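Search this site
Search

Seltura's new bread knife finally lands over here

14 Jun 2021

I've been going on about this one since winter, so forgive me if I sound a bit giddy. Seltura has confirmed that its Midside bread knife goes on sale in this country in July, and I've already had a go with one in the kitchen at home.

It's a long, offset thing, with the handle sitting well above the blade so your knuckles don't bang on the board at the end of each slice. If you bake big crusty loaves you'll know exactly how annoying that is! The teeth are rounded and not very pointy, and mine went through a two-day-old sourdough without spraying crumbs all over the hob. Tomatoes were fine too. A soft sponge cake was less of a success, but I might have been rushing (it was my tea).

Aubert, who are bringing the range in, say there'll be two handle colours to start with, black and a sort of oatmeal. I'd go for black – the pale one picks up beetroot stains like you wouldn't believe.
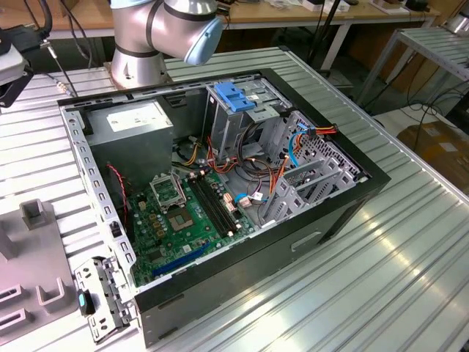

An open desktop tower on its side, with the CPU socket empty.

Price-wise it's £19 for the short version and a fair bit more for the long one, though the shops haven't settled on a figure for that yet. The short blade is 155 mm, so think rolls and baguettes and leave the farmhouse loaf alone. Both come with a plastic sleeve for the drawer, and Seltura says to wash them by hand.

Wallach is doing a matching board with a crumb tray underneath, out the same week. I haven't had my hands on that yet, but the tray slides out from the short end and holds more than I'd have guessed from the drawings – handy if you feed the birds. I'll write it up once I've got one and sliced a few loaves on it.

4 comments
Share
Tweet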